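Skornus workshop, bench inspection checklist: processor handling by the arm
Date of inspection: 2026-02-24
Bench: Vidby
Checked against: repair bench sheet, section 5

A few words before the list, if you'll bear with me. The question I keep being asked over tea is whether a machine can do our bench chores yet, and my answer keeps getting longer. Sweeping up and carrying boxes, I'd say very nearly. Taking a processor out of a desktop computer is a fussier business altogether, and I've been going through it in the same way I would for a new starter, with the same sheet and the same patience (or I do try!). I've marked each line Pass, Watch or Not yet, and the comments are my own.

1. Mains lead removed from the computer before the arm is switched on
Pass. Please do this by hand every time, however many times you did it the day before.

2. Side panel off and put somewhere it won't be kicked
Pass. Under the bench doesn't count as somewhere.

3. Stop button within reach of whoever is standing by
Pass. I'd still like a longer cable on it, as the shorter folk in the workshop have to lean.

4. Nothing for the fingers to catch on the way in or out
Watch. Power leads are the thing I fret over most. A person feels a snagged wire and stops without thinking, and I haven't yet seen enough to trust the arm to do likewise. Tie back whatever will tie back.

5. Processor gripped by its edges, contacts left alone
See the comments further down.

Processor work at the Vidby bench:

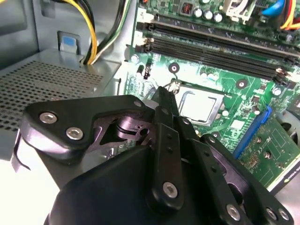
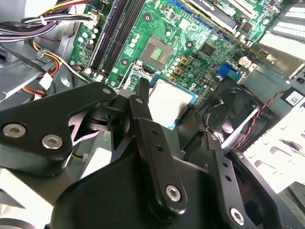
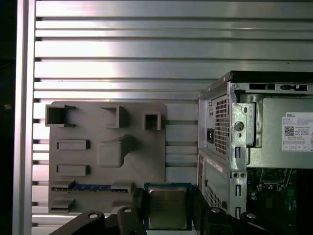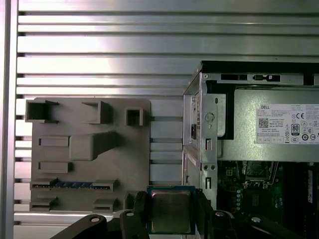
Comments on line 5. I've put this down as Pass with a small Watch beside it, and I know that's having it both ways. We ran 78 lifts through December on scrap machines, and 54 of them I would have been content to see from one of our own people. The others were mostly slow or hesitant, with a handful that I'd call clumsy. A socket full of fine pins forgives nobody, though, and one careless touch can cost you the board, so I shan't be rounding that figure up to please anyone.

6. Retention lever fully open before any lift
Pass, provided a person checks it. Look at it from the side as well as from the top. I've been caught out by a lever that was only half up, and that was with my own two hands.

7. Processor turned the right way round before it goes down
Watch. Find the corner mark and the notches, say it out loud if it helps, and only then let the arm carry on. I'd like this check to stay with a person for a good while yet.

8. No pushing
Not yet. Once the chip is sitting right it should settle under its own weight. The Belden settings press a touch harder than I like, and the Đàm settings are gentler but dither so long that you could put the kettle on. Use Đàm until I say otherwise, and bring a biscuit.

9. Old thermal paste cleaned off, fresh paste put on
Not yet. Done by hand, all of it. I'd dearly love to hand this one over, being the mucky job that it is, but there we are.

10. Bench wiped down and all loose screws accounted for
Pass, by hand. The arm is no help whatever with a screw that has rolled off under the radiator.

Overall: fit to carry on with scrap machines, with somebody standing by. Not fit for customers' computers. I'll look at lines 4 and 8 again when the log reaches 299 lifts, and if you notice anything odd before then, do write it on the back of this sheet, even if it seems too small to bother me with.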